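5.3 Gripper comparison

We ran the Vavari hand and the Gralari two-finger gripper on the same arm. The supplier sheet for the Vavari promises 2,000 cycles between adjustments. We got nowhere near enough runs to test that, and I would treat it as advertising until someone does.

Cor De Haan scored the grasps. The jointed fingers looked impressive but dropped clear plastic in 8 trials, against two for the plain gripper - hardly an argument for the extra programming. The wrist camera's colour balance also needs work.

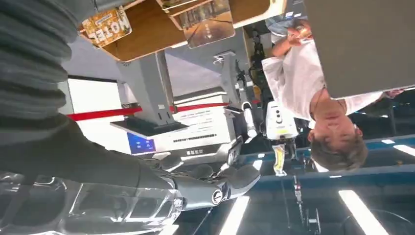
Figure 2. Wrist camera view, inverted, with the hand's fingers curled.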